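Clearing out the bedside drawers

I put this job off all summer. The dresser on my side of the bed has three drawers, and for a long time only the bottom one opened and closed the way it should. The top one needed a hip. The middle one had something standing up in the back that caught on the frame, so it opened as far as my wrist and stopped.

On Saturday I had nothing planned until four, so I pulled the top two out completely and tipped them onto the bed. I would not do it that way again. Once everything is on the bed you have to finish, or you have nowhere to sleep. I suppose that is also an argument for it.

The dresser is a Wallwood, the low wide model. We bought it secondhand for 165 dollars when we moved into the apartment on Beyene Street, and then paid 30 more to get it carried up the stairs. It has been a decent piece of furniture. The runners are metal and they still slide fine once there isn't a pile of junk pressing up against the top. The thing standing up in the back of the middle drawer was a wooden ruler. It had wedged itself corner to corner.

I started with paper because paper is the easiest to be hard on. Receipts went first. I had the receipt for a Bellent toaster that we gave away two apartments ago. I had three sets of instructions for the same lamp. There was a warranty card from Vokonstead, never filled in, for a fan I don't remember owning. I kept one folder of things with a signature on them and let the rest go into the recycling bag. That took an hour, mostly spent reading things I was about to throw out.

Next were the cords. I have a rule now, which I got from my friend Fasil Tesfamariam. He goes through his cords every February and tapes a label on each one that says what it charges. If he can't write the label, the cord leaves. I did the same with masking tape and a pen. Most of mine left. The adapters are harder, because a power adapter looks useful even when you don't know what it belongs to. The small print on them doesn't help much unless you have the other half in your hand. I put the unknown ones in a bag with the date I have to decide by, and the bag is in the hall closet. I know what people say about bags in hall closets.

After that it was the small stuff, and this is the part that took the rest of the day. My daughter is eight and she has used my top drawer as a kind of overflow for years. She comes in while I'm folding laundry, puts something down, and I put it in the drawer so it won't get stepped on. Then it stays there. I hadn't realized how much of the drawer was hers until it was spread out on the flowered bedspread and I could see all of it. Little toys, blocks, charms, things out of party bags.

I called her in and she was no help at all for sorting, but she was very happy. She greeted everything. She wanted to keep the carrot knife, which is a plastic folding toy that every kid in her class seemed to have at the same time last year. She also wanted to keep the puppy in the pink helmet. I had assumed she was finished with the puppy, and I was wrong about that. The little black car she said could go to her cousin, and then ten minutes later she said it could not.

We settled on one tray. It has a pale green outside and a white inside, with a small feather printed on the rim, and it was the right size to go in her own desk. Whatever fit in the tray she could keep without any discussion. Anything that didn't fit, we would talk about. This worked better than asking her about each item, which I have tried before and which ends with both of us tired. She moved things in and out for a good while. Flat things went in easily. Round things used up more room than she wanted to give them.

My own pile was smaller but I was slower with it. I have a fitness band in pink silicone that I wore every day for one spring and then not at all. I kept meaning to either wear it or pass it on. My sister says she'll take it if I find the charger, so now it depends on the bag in the hall closet. I also found a small red bottle with a Japanese label. I can't read it, and I have no memory of who gave it to me. I set it with the things to ask about.

There was a white clamp holder too, the kind of plastic piece that obviously belongs to something larger. I walked around the apartment with it for a while, holding it up to shelves and lamps. It doesn't match anything. It has gone in the bag with the adapters.

By three I had the drawers wiped out with a damp cloth and lined with the leftover shelf paper from the kitchen. I cut the paper a little short on one side and decided to live with it. I didn't buy any organizers. I looked at some online, and the set I liked was 210 dollars with shipping, which is more than the dresser cost. I used shoebox lids. They are the right height for a shallow drawer and they don't slide if you fit them snugly against each other.

The top drawer now has my glasses case, hand cream, a notebook, two pens, a flashlight, and the labeled cords. The middle drawer is socks and sleep shirts, which is what it was supposed to be from the start. The ruler is in the kitchen with the scissors.

If you are about to do the same job, I would say do one drawer at a time, and do the paper on a different day. Have your bags ready before you tip anything out. I had to stop in the middle and go looking for bags, and while I was gone a few things went back under the pillow that I had already put in the giveaway pile. I found them at bedtime.

The giveaway box is by the front door. It goes to the school swap table on Thursday. My daughter has asked to look through it once more before then and I have told her no, but she knows where it is.

I still have the bottom drawer to do. It opens and closes, so it can wait until the weather turns and I need the sweaters.
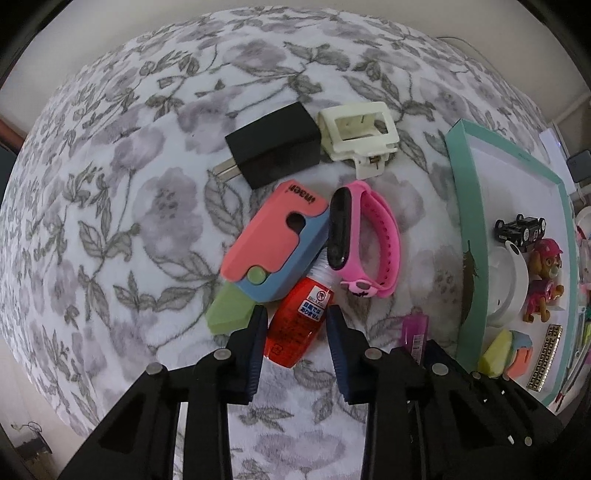

Part of the small stuff on the bed, with the feather tray on the right.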